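Sovard 2 review: a motion planning and scene tool for two-arm kitchen work

Tested: Sovard 2, workstation licence, Linux build
Maker: Clolelgate
Published: May 2025

Sovard is a planning package for one- and two-arm manipulators, sold with its own simulator, a scene editor and a command-line runner. Version 1 was a planner and little else. Version 2 adds the renderer, a perception stub that can be swapped for a real detector, and a task layer that sits above the motion planner. I have used it for five weeks as a replacement for the in-house stack we built on top of Westora, and most of what follows compares the two.

Installation

The package installs from a single archive. It brings its own Python and does not touch the system one. The licence daemon wants a fixed port and fails silently if the port is taken; the message goes to a log in the user's home directory and nowhere else. Once I had found that log, setup took under an hour, including the import of our arm models.

Arm import is good. Joint limits, collision meshes and tool frames all came across from the Westora files without editing. Mimic joints on the grippers did not, and had to be declared by hand in the robot file. The manual covers this in an appendix.

Scene files

A scene is a plain text file listing objects, poses and supports. Each object carries a visual mesh, a collision mesh, mass, friction and an optional list of grasp frames. The supplied kitchen library is the best part of the package. The collision meshes are split sensibly into convex parts, so a basket can be reached into and the handle of a kettle can be hooked from beneath. In our old stack both would have been a single closed hull until somebody spent an afternoon on them.

Randomisation is set by ranges on pose, light and texture. Ranges are given in the frame of the supporting surface, and the sampler rejects layouts in which objects overlap. It does not reject layouts in which an object is out of reach of both arms. There is a flag for this, off by default, and it should be on.

Planning

The benchmark set was 2521 pick and place problems drawn from randomised counter layouts. Each problem names an object, a target region and which arm is free. I gave every planner the same time limit and the same seeds.

Sovard left 80 of them unsolved. Westora, with our settings, left 600. Part of that gap is down to us: our settings were tuned for one arm and open shelves. When I retuned for the counter the Westora figure improved, though it stayed well behind, and it needed a longer time limit to get there.

The failures are worth a look. Nearly all of Sovard's involve tall objects standing close together in front of an appliance, where the wrist has no room to come in level. The planner will try a top grasp next, and if the grasp frames for that object do not include one, it gives up. Adding a top grasp to the can models cleared most of these cases.

Path quality is acceptable. The shortcutting pass removes the usual wandering elbow, and the time scaling respects acceleration limits on every joint. Jerk limits are accepted in the file and ignored by the solver. The release notes say so, the manual does not.

Two-arm planning is handled as one large problem or as two planned in turn. The joint mode is slow but finds handovers the other mode misses. The turn-taking mode is what I would leave running overnight. Switching between them needs a restart of the planning server.

Control

The controller bridge streams joint targets at a fixed rate and reports tracking error per joint. It coped well with dropped packets in simulation, holding the last valid target and then ramping down. I have not run it on hardware and would want a separate safety layer before doing so.

Contact is the weak point. Pushing an object along a surface works. Turning a knob or pulling a door works only if the mechanism is declared in the scene file as a hinge with known limits. The compliance settings are a single stiffness value per axis, and there is no way to change them part way through a motion. Our stack does this, badly, but it does it.

Perception

The perception stub returns true poses with optional noise and dropout. For a planner test that is enough. To put a real detector in its place you write a small class with three methods, and the supplied template runs as it stands. I connected the Trajkovski pose estimator in a morning.

Results with the estimator were mixed. Boxes and cans were fine. Objects partly outside the camera view gave poses that jumped between updates, and the task layer replanned on every jump. A threshold for replanning exists but is measured in distance alone, so a bottle that appears to spin on its own axis gets past it or not depending on where its origin was placed. I wrote a filter to deal with this. It ought to be in the product.

Logging and tooling

Every run is written to a single file with plans, joint states, contacts and rendered views on one clock. Replay is exact. I checked 1084 runs by replaying them on a second machine and comparing final joint states, and there were no differences. For regression work this alone would justify a good part of the price.

The viewer is less finished. It reloads all meshes when the scene changes, it cannot show two runs side by side, and the camera list resets each time it starts. Exporting stills is done from the command line, which is quicker anyway.

Documentation is correct where it exists. The task layer has a reference but no guide, and I learned it from the sample files.

Verdict

Good planner, very good scene library, exact replay. Contact control is thin and the viewer needs work. Groups doing two-arm rearrangement on counters and tables should try it; groups whose work is mostly doors, drawers and dials should wait for the compliance changes listed on the roadmap. We have moved our nightly tests over and kept Westora for the shelf cell.
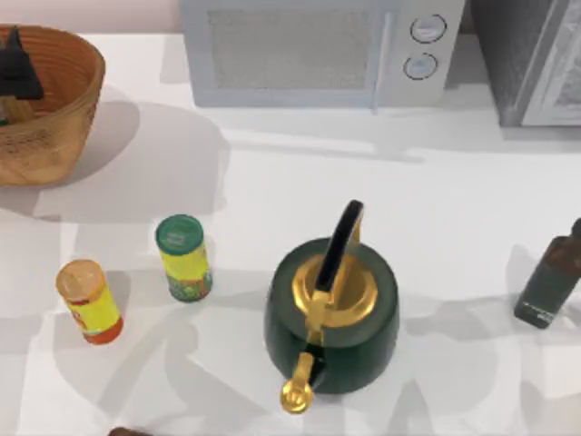

The workstation licence covers one seat and any number of headless runners on the same network. Floating licences cost more and still depend on the daemon described under Installation, so fix the port first.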